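Teaching a Shop Arm to Work Out of Baskets
Posted 5/20/24 in Build Notes

The arm in our shared workshop spent its first winter moving foam blocks between two squares of tape, which impressed visitors for the length of one coffee. In December I decided it should learn to reach into containers. Containers have walls. Most of what follows concerns walls.

I'm assuming you have an arm that already homes itself, a gripper that opens and closes on command, and a bench you don't mind scuffing. Ours runs on a Jondidness controller board with the Skarkeo motion scripts. Other setups will want different menu names and the same amount of patience.

What you need

Woven plastic baskets, 2 of them, in different colors
A white tabletop, or a table and some white paint
Double-sided tape
A tape measure
An emergency stop you can reach without standing up

Step 1. Buy the right baskets

Get the fake rattan kind. I started with a steel wire bin and the gripper hooked it, lifted it, and carried it off like a prize. Woven plastic gives a little when you hit it, and you will hit it. Different colors let you tell the software which basket you mean without teaching it left from right, a lesson ours has resisted.

Step 2. Fix them down

A strip of tape under each end is enough. Leave room between the rims for your hand, so you can peel one up later without moving the other. If your baskets have handles, check whether they stick out past the rim and turn them away from the approach path. A small loop is exactly the size of a fingertip, and the arm will find it before you do.

Step 3. Measure the rim, then measure it again

Braided rims are lumpy. Take the height at each corner and use the biggest number. Add a safety margin on top. I used 8 millimeters, having first tried none.

In Skarkeo, this goes in the clearance field on the container page. There is also a field called "container height," which sounds like the same thing and is not. Leave that one alone until Step 5.

Step 4. Set the hover point

Jog the gripper by hand until it sits over the middle of the opening, well above the rim. Save that as the hover pose. Every trip into the basket should start and end there, straight down and straight up. Diagonal moves look graceful and end in the weave.

Step 5. Find the floor

The floor of a woven basket is ribbed, so "the bottom" depends on where you touch it. Set the speed to its lowest value and creep down until a slip of paper under the fingertip just drags. Save that height in the container field, then raise it by the thickness of whatever you hope to pick up, halved.
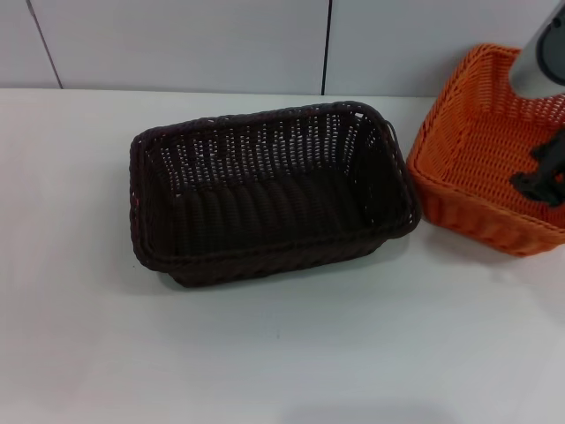 Do the second basket from scratch. I copied the first one's numbers across to save ten minutes and spent the evening prying a finger out of the lattice. Even baskets from the same shelf don't match, and a basket sitting at a slight angle needs its own approach angle too.

Step 6. Watch the walls

Run the empty cycle with the gripper open as wide as your job calls for. The knuckles stick out farther than the tips on ours, so a path that looks clear from the front can rub at the side. Move the hover point toward the center until the rubbing stops.

Step 7. Let it run

I set the loop for 225 cycles with my hand by the stop, then went for 1,000 over a weekend. The Prirnell gripper pads wore smooth near the end, and one basket lost some dignity along the rim. Check the tape between runs. Next on the bench is a lid.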